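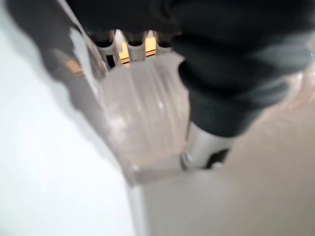
Phyllis Oakley

Winach to take back used food packaging at all its shops

2026-07-19

MUTDEN — Winach, the grocery and household goods retailer, will accept used plastic tubs, pots and cups at every one of its 16 shops under a return scheme announced today. The scheme follows a trial at the company's shops in Mutden and Drerna, which began in May.

Customers will be able to bring back rigid plastic food packaging bought from Winach or from any other shop. There is no charge, no receipt is needed and customers do not have to make a purchase. Items should be empty and rinsed. Labels can be left on.

Many councils collect plastic bottles from the kerbside but differ on what else they take. Yoghurt pots, dessert cups, margarine tubs and fruit punnets are accepted in one street and refused in the next. Winach said this was the most common packaging question put to its shop staff and the main reason for starting the trial.

"People were coming to the till with a pot in their hand and asking what to do with it," said Phyllis Oakley, head of packaging at Winach. "We sell it, so it is a fair question. Until this year our answer was to check with the council, and that wasn't much help to someone who had already checked and been told no."

Returned items will go into collection units near the shop entrance. Each unit has two openings, one for clear plastic and one for coloured or printed plastic. The units will be emptied by shop staff and the contents sent back to the Winach depot on delivery lorries that would otherwise return with empty cages. No extra vehicle journeys are planned.

From the depot the material will go to Kershaw, a plastics sorting and reprocessing firm, which has signed a two-year contract with Winach. Kershaw will separate the plastic by type, wash it and turn it into flake and pellets. The firm will sell most of this to makers of garden and building products. A smaller part will be used in Winach's own storage boxes, which are due to go on sale next spring.

During the trial, 85 per cent of what customers returned was suitable for reprocessing. The remainder was mostly packaging with food left in it, black plastic trays and items made from more than one material, such as pots with a card sleeve glued on. Winach has changed the signs on the units as a result. The new signs show the accepted items as drawings and list the refused ones underneath in larger type.

The trial also led to a change in where the units stand. In Drerna the unit was first placed beyond the tills, where shoppers met it on the way out with their hands full. Returns went up after it was moved next to the baskets.

"We got a few things wrong at the start," said Oakley. "The first openings were too narrow for a large ice cream tub and people left them stacked on top. The shop team in Drerna sent us a drawing of what they wanted, and the new units are very close to that drawing."

Winach is also reviewing the packaging it uses for its own-label goods. Its chilled desserts will move to clear cups without printing, which are easier to sort and worth more once reprocessed. The product name and ingredients will be printed on a peel-off lid. Own-label soups and sauces will follow when existing stocks of packaging have been used up. Prices will not change as a result of the new packaging.

The company will publish the weight of material collected at each shop twice a year, along with the share sent for reprocessing and the share thrown away. The figures will be displayed at the shop and on the Winach website.

What customers can return

Yoghurt and dessert pots, margarine and spread tubs, ice cream tubs, fruit and salad punnets, clear plastic cups and lids, and takeaway containers made of rigid plastic.

What cannot be accepted

Black plastic trays, film and bags, polystyrene, toothpaste tubes, plant pots, toys, and any container that has held paint, oil or cleaning chemicals.

Units may be closed for short periods while they are being emptied. Customers are asked not to leave bags beside them.

Media enquiries should be sent to the Winach press office. Pictures of the collection units and interviews with shop staff in Mutden and Drerna are available on request.

ENDS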